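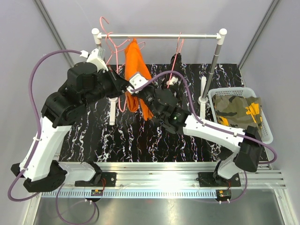 Spanos Hall reunion weekend – who is going, and the room question

Alumni Boards > Houses and Halls > Spanos

eftychia_a wrote:
The housing office finally answered me. We can have rooms in the hall for the reunion in March, but only on the third floor, and only doubles. The rest of the building will have students in it. They want a list of names by 23rd January. If you want a room, post here with your class year and who you are willing to share with. I will send in whatever I have that morning.

The Friday dinner is in the old dining room. The Saturday lunch is still up in the air.

Eftychia Andreadis

shiela_e wrote:
In for both nights. I'll share with Naima if she's coming. Is the third floor the one with the low ceilings over the stairs, or did they fix that in the renovation?

eftychia_a wrote:
Same stairs. They redid the bathrooms and the windows and left the stairs alone.

darnia_steps wrote:
I don't understand why we are paying to sleep in a dorm. The Darnia Inn is a short walk away and has a group rate. We asked for singles at the last reunion and got told the same thing about doubles. A lot of us are past the age of sharing a room with somebody we see once every few years.

t_michailidis wrote:
Nobody has to stay in the hall. Some of us want to. I lived on that floor for 3 years and I would like to wake up there one more time, radiator noise and all. If you like the inn, book the inn and come to dinner.

darnia_steps wrote:
That would be fine if the reunion fee didn't include the room. I looked at the form and there is one price. If I stay at the inn I pay twice.

eftychia_a wrote:
He is right about the form. I missed it. I'll ask the office for a dinner-only price.

kumudik_house wrote:
Can people who lived in Kumudik come to the Friday dinner? We shared the dining room with you until they built ours, so I ate there for two years. There are 11 of us on our email list and I think 4 would come.

t_michailidis wrote:
I don't see why not, if there are seats.

shiela_e wrote:
Fine with me, but Spanos people should get first pick. Last time the tables filled up with guests and several of us ended up eating in the hallway.

kumudik_house wrote:
That was a different event. That was the building dedication, and the college invited everyone.

shiela_e wrote:
You may be right. I do remember the hallway.

erica_moura wrote:
I'm in for Friday only, driving back the next morning. Érica Moura on the list, please, with the accent. They left it off my name tag twice.

A separate question. Does anyone know what happened to the Wosham book? I mean the big green ledger that sat by the front desk, where people signed when they moved out. It was there when I graduated and gone when I came back for my sister's commencement. The desk student had never heard of it.

t_michailidis wrote:
I thought the library took it when the hall closed for the renovation. Everything from the front desk went into boxes.

naima_b wrote:
The library has one volume. I went and looked at it two summers ago. It stops well before our time, so there must be a second one. You have to ask at the archives desk and they bring it out to you. It isn't in the online catalog under Wosham. Try the name of the hall.

And yes, Shiela, I'm coming, and I'll share. I go to bed early now, so be warned.

erica_moura wrote:
Thank you, that helps. I'll write to the archives and ask about a second volume. My roommate drew a map of the floor on our page and I'd like a copy of it.

darnia_steps wrote:
The second volume was blue. I signed it.

t_michailidis wrote:
It was green when I signed, and I was the year before you.

eftychia_a wrote:
Back with an answer on price. The office will do a dinner-only ticket. It isn't on the form, so write "dinner only" in the comments box and they will change the bill by hand. If you already paid, email them and ask for the difference.

Kumudik people can come on the same ticket. They will hold seats for Spanos until the list closes and then open up the rest.

darnia_steps wrote:
Thanks for asking them. Put me down for dinner only. I still think they should offer singles.

eftychia_a wrote:
List so far. Rooms, both nights: me, Thanasis Michailidis, Shiela Estrella, Naima Bennani. Room, Friday only: Érica Moura. Érica, you can share with me unless you have someone else in mind. Thanasis needs a roommate.

erica_moura wrote:
Sharing with you is fine. I'll be getting in late, after the dinner has started, so please save me a plate.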